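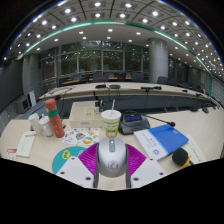

What is a conference table?
A conference table is a large table made for several people to sit at during a meeting, with enough room on top for papers, drinks and shared equipment.

Conference table

A conference table (also meeting table or, for the larger kinds, boardroom table) is a piece of office furniture used for group discussion. It differs from a desk in that no one person owns a place at it, and from a dining table mainly in its size, its shape and the equipment it has to carry. The word "conference desk" is used for the same thing in some sales catalogs, most often for smaller tables that also serve as a shared work surface between meetings.

Shape

Most conference tables are longer than they are wide. The plain rectangle is the oldest form and still the cheapest to make. Its drawback is that people along one side can't see each other well. Boat-shaped tables, which are wider in the middle than at the ends, were brought in to deal with this. Round and oval tables are common in small rooms. Curved and ring-shaped tables turn up in larger rooms, where they may be put together from several sections and leave an open space in the middle.

Tables built in sections have seams where the tops meet. A seam that is well fitted can hardly be felt with the hand, but it still shows as a thin line and tends to collect crumbs. Sections are usually joined from below with bolts or clamps so that the table can be taken apart and carried through a doorway.

Surface

Tops are sold in solid wood, veneer, laminate, glass and stone, with laminate and veneer the most common in ordinary offices. Pale colors such as cream, beige and light wood grain make a room feel brighter but show coffee rings and pen marks sooner than dark ones. A smooth finish also reflects ceiling lights, and this can bother people who are reading from paper. Matte finishes cut down the glare, though they are harder to wipe clean.

The furniture maker Drarkemmont, which sold sectional tables under the name Mavby, offered the same top in gloss and matte and advised buyers to look at both under their own lights before ordering. The Mavby line was withdrawn on 2018-12-31. Its joining hardware was later used in other tables by the firm.

Things kept on the table

The items found on a conference table fall into two groups: those that belong to the room and those that people bring with them.

Room equipment may include a microphone, a speaker or conference unit, a control panel and a mouse for the shared computer. Some rooms keep these in a drawer or a divided box when they are not needed. Others leave them out all day, near the middle or at the end closest to the screen.

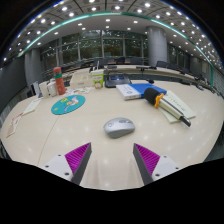 Cream-white conference table with a computer mouse, a handheld microphone, a book with a blue cover and a conference device near the far edge.

Personal items include notebooks, printed handouts, pens, paper cups and insulated bottles. Tahira Malik, in her office handbook "The Shared Surface," calls this second group "the drift" and notes that it moves toward the center of the table as a meeting goes on. She recommends a clear strip down the middle, wide enough for a handout to be passed along without anyone lifting a cup.

Drinks are the most frequent cause of damage, both to the top and to equipment. Bottles with screw caps and cups with lids are preferred for this reason, and some offices allow nothing else. Tall bottles are best kept toward the sides, where a sleeve won't catch them.

Mouse pads

A computer mouse with an optical sensor will work on many tabletops with no pad. Glass and very glossy finishes are the usual exceptions. Pads are used all the same — they protect the finish from fine scratches and mark the place where the mouse should be put back. Round pads take up less room than rectangular ones and are often printed with cartoon characters or company designs. A pad with a rubber base can leave a mark on a pale top if it is never moved, so it should be lifted when the table is wiped.
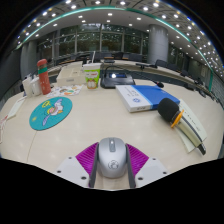

Care and clearing

Everyday cleaning is done with a soft damp cloth followed by a dry one. Pump bottles of hand gel should not be left standing on veneer, as drips containing alcohol can dull the finish. Sticky labels and sticker sheets are another common nuisance; glue left behind on laminate can usually be softened with warm soapy water, but scraping it with a blade will mark the surface.

Many offices ask the last group out to clear the table. Tarun Rawat looked at how this worked at Skullbridge, an office building with 20 meeting rooms, where he recorded 782 items left behind over one December. Of these, 119 were cups. He found that rooms with a waste bin next to the door were cleared more often than rooms with a bin under the table.

Seating

The number of seats a table can take depends on its outer edge and on the position of its legs. Dixit, a dealer in used office furniture, lists its smallest conference tables as seating 4. Pedestal bases leave more knee room than corner legs and are preferred for round tops, while long tables normally need extra supports under the middle to keep the top from sagging.

See also
Boardroom
Desk
Mouse pad
Office furniture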